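Notebook, small packing bench
April, started 3 p.m.

Back on the pink box. The lunch-box job for Jellura was meant to be finished in March, and March has its own pages in this book that I don't care to reread. The question is still the same: can one lid design survive being opened and closed all day without the latch giving up. Quách sent us a fresh bag of latches and a note saying the old ones were fine. Noted.

Set up on the light wooden table. I still like it for this sort of work, as pale things don't glare on it the way they did on the steel bench, and you can find a dropped latch in under a minute. The grain is busier than I remembered. There's a knot in it that I have now tried to wipe off twice, this year alone. Leave it. It's a knot.

Room kept dim, partly for the sake of the box, which is glossy inside and throws the light back at you, and partly due to the usual argument over the blinds. Carpet continues to eat small parts.

Plan for the run:
– lid fully open, let go, lid closed, latch down, latch up
– 100 cycles per latch, 8 latches
– stop and write something down if the clip goes soft or the hinge starts talking

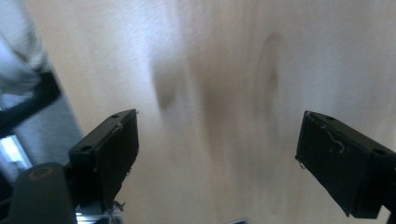
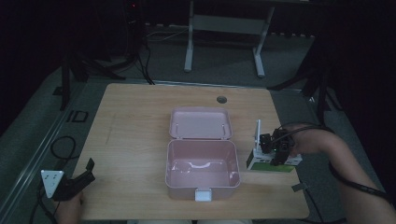 Bench top, and in the second one the pink box with its lid back and the latch at the front.

Latch 1 did its 100 without complaint. Latch 2 got as far as 48 and then came off in one piece, very politely, and went straight into the carpet. Found it. Went back on, came off again at 3. I've put it in the Imov tin with the other disappointments.

Hinge side is better than I expected and I was slightly annoyed about it, having told everyone in writing that the hinge was the weak part. The lid stays back by itself when it's opened all the way. Opened halfway it makes up its own mind.

To do before the next go:
– ask Quách whether "fine" was measured or felt
– fresh log sheets, the Trutico ones have a column for moisture and no column for remarks
– felt pad under the box, it creeps toward me when the latch is pushed down hard
– stop wiping the knot

Latches 3 to 8 tomorrow morning, if the table hasn't been taken for lunch again. Box left closed, latch 1 fitted, bag of spares in the top drawer.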